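Kotier Two-Arm Manipulation Course

The Kotier course is a one-semester undergraduate project class in robot manipulation. It was set up by Debashish Ranasinghe and is taught jointly with Fengying Wan. Students work in teams of 4 and share a small number of enclosed workstations, which are booked in blocks of 60 minutes.

Each workstation has two arms fixed to a common aluminum rail inside a walled enclosure. The arms have white links, black joint housings and a gripper at the end.
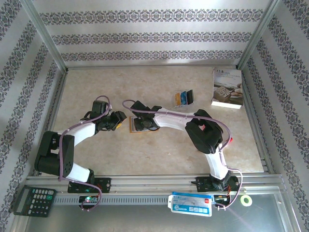
Teams begin with single-arm exercises in picking and placing flat objects such as cards. Tasks that need both arms follow in the second half of the semester. Each team must submit 100 recorded attempts at its chosen task, including failed ones, along with a written report. Grading is based on the report and on a live trial held in November.

The course archive, known as Ballolon, is maintained by Elsie Tamihana. It holds over 489 team recordings and is open to enrolled students only. Entries are listed by task and semester.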